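The Kamberg washing plant restarted at 4 a.m. on a Monday in March. Vilho Räsänen logged the feed rate, 720 tons a shift, and initialed it.

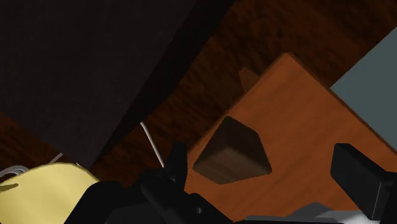 Dark brown block on an orange-brown board.

Munther Matar called from the Keskinen siding. He had 14 cars loaded and no locomotive.

"Femance has it," he said. "Bearing."

"How long?"

"They said 20 hours – same as last time."
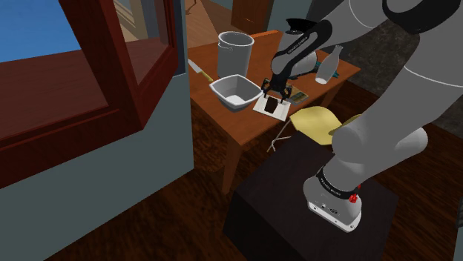 Light-gray arm over the table.

Räsänen checked the silo level, then the thickener. He cut the feed by half and wrote the reason in the log. Under it he left a blank line for the day shift.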